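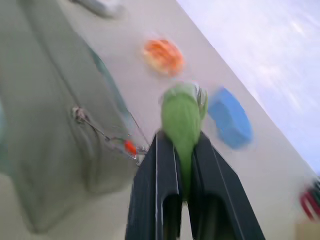
Soft green piece, held at the neck

Lilteo shares: how much should one big customer worry me?

I own 1,702 shares of Lilteo, bought over 16 months through my regular brokerage account. The last annual report says Kurian accounts for 30 percent of its sales. Margins look fine to me and there is very little debt. A newsletter I read cut its rating in May and gave customer concentration as the main reason. Is that a good enough reason to sell, or is it normal for a parts supplier this size?

Posted by grastex_holder

It's common for small suppliers. What matters more is the contract. Look in the risk section of the annual report for when the Kurian agreement runs out and whether there is a minimum order. If it's year to year with no minimum, I would want a lower price before holding that much. Also check the same figure in the older reports. I went through this with Milter -- the share from its top buyer went up every year for 4 years, and I didn't notice until the buyer moved half the work in-house.

Posted by slowdividend

Sell. Analysts always know before we do.

Posted by mbx_trader

I don't agree with selling on one rating change. Newsletters aren't the company. How big is this position next to everything else you own? You didn't say. If it's most of your account, trim it whatever Kurian does, and check the tax on the shares you've held less than a year before you pick which ones to sell.

Posted by porchlight_investor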